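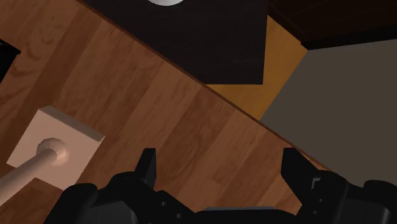
*A two-fingered gripper in simulation, open above a wooden surface with a square block and a round-ended rod.*

# Paying for the Robot Before the Robot

Joslow makes wooden toys and small household goods in a low building on the edge of Ríos. For most of the past year its largest planned purchase has existed only on a computer.

The company wants a robot arm to help with loading and sorting parts. It has the floor space and a power supply that was upgraded when the old planer was replaced. It doesn't yet have a signed order. Leonilde Figueiredo, who runs operations, decided last November that the first money would go to simulation and that the arm would wait.

"We had a quote for the whole cell on my desk and I couldn't tell what half the lines were for," she said. "I didn't know if we needed that gripper or a different one. I didn't know if we needed the camera."

The quote came from Flirnoris, a regional integrator. It listed an arm, a gripper, a stand, guarding, installation and training. Fingers were priced as an extra, to be designed later. So was programming beyond the first task. Figueiredo asked for the open items to be priced and was told that depended on the parts.

She then hired Yeshi Woldemariam, an engineer who works on short contracts, to model the job in a simulator called Wokach. Joslow agreed to pay for 200 hours of her time, plus the license. The budget line was approved as a study, with the understanding that the equipment money would stay untouched until the report was in.

## What the hours went to

Woldemariam spent the first part of the contract on the gripper and the parts. Flat pieces and round pieces ask for different things from the same pair of fingers. A block lying flat gives the fingers little height to work with, and a rod can roll when one finger touches it first.

She also modeled the edges of the work surface, where an arm may have to reach past the parts, and other furniture nearby. Those details took longer than Figueiredo had expected.

"People want to put the arm in the middle of a clean table," Woldemariam said. "Then they install it next to a cabinet."

The study changed three lines in the plan. The stand moved and became shorter. Joslow dropped a longer-reach arm it had been considering. It also added a second set of fingers, with narrow tips, which raised the gripper cost by 15 percent.

Some questions stayed open. The simulator uses a friction value that someone has to choose, and Joslow's parts come off the sander with different amounts of dust on them. Woldemariam recommended a paid trial with real parts at the integrator's shop, and Flirnoris agreed to credit the fee against the order if one follows.

## The rest of the budget

Figueiredo now keeps the purchase in 2 columns. One holds what is paid once, such as the arm, stand, guarding and freight. The other holds what keeps coming back: finger pads, the software license, service visits, and the wages of whoever looks after the cell. In the first quote, most of the second column was missing.

Delivery is quoted at 14 weeks from a signed order. She wants the trial finished before that clock starts, and she wants the operators on both shifts to see it. One of them has already asked who will clear a jam at night. The service contract covers weekdays only, so that is going back to Flirnoris as a question.

As of July 2026, the trial parts are boxed and waiting for a slot at the integrator's shop. Joslow is sending blocks and rods from regular production, including several that failed inspection.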